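Dreltevar > Help and Guides > Knife Care > Himbridge Sharpening Kit > Section 3: Your first edge

Print this page | E-mail this page

3. Putting your first edge on

Right, so you've unpacked the Himbridge, you've clamped the base down (section 2 if you haven't) and you've got a knife you'd like to be sharp again. I've used this kit on everything from a cheap kitchen parer to my old Dultero fixed blade, and the routine below is the one I come back to every time. Read it through once before you start, especially the cautions!

CAUTION: Keep the edge pointing away from you whenever you change stones. Close and lock folding knives before you put them down. I have a scar on my thumb from skipping this.

3.1 Setting the angle

1. Slacken the brass knob on the upright until the guide arm slides freely.

2. Pick your angle from the scale. For a hunting or camp knife I use 20 degrees a side, and for a thin kitchen blade I drop to 14.

3. Tighten the knob finger tight. No pliers please, the thread is only brass.

4. Colour in the bevel on both sides with a marker pen. Take two light strokes with the fine stone and look where the ink has gone. If it's only gone from the shoulder, your angle is too low, so raise the arm a notch. If it's only gone from the very edge, lower it.

Note: The scale assumes the blade sits flush against the stop. Wide blades (big choppers and so on) will read a touch out, so trust the ink over the numbers.

3.2 Clamping the blade

5. Wrap a single turn of masking tape round the spine where the jaws will grip. It stops scratches and it stops the blade creeping.

6. Set the blade in the jaws with the edge facing out and the tip to your left — swap this if you're left-handed.

7. Nip up the front screw, then the rear one. Give the handle a gentle wiggle. If anything moves, start again from step 5.
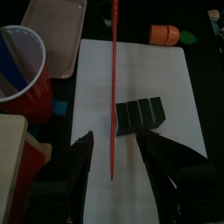

3.3 Working through the stones

8. Start with the coarse stone, unless your knife only needs a touch-up, in which case jump to step 11.

9. Add three drops of honing oil. I like Ezeani light oil, but any thin honing oil is fine. Don't use cooking oil, it goes gummy and you'll be scrubbing the stone for a week.

10. Stroke from heel to tip, letting the weight of the arm do most of the work. Carry on until you can feel a burr along the whole of the far side, then flip the blade and do the same again. My Dultero took 100 strokes a side the first time, mostly because I'd let it get into such a shocking state.

11. Swap to the fine stone, wipe the blade and repeat with lighter pressure. Alternate sides every few strokes towards the end.

12. Finish on the strop, spine leading, a dozen passes each side.

CAUTION: Never test the edge by running a finger along it. Slice a bit of scrap newspaper instead. If it snags in one spot, go back to the fine stone and work that spot until it cuts cleanly.

3.4 Cleaning up

13. Wipe the blade down from the spine, never along the edge, and take the tape off.

14. Rub the stones with a damp rag and let them dry flat before they go back in the case. Mine warped its foam lining because I packed it away wet (my own silly fault).

Note: If your stones have worn hollow, the replacement set is part number 327. It fits every Himbridge base except the folding travel one, which takes its own shorter stones.

Next: Section 4, Serrated blades and gut hooks

Print this page | E-mail this page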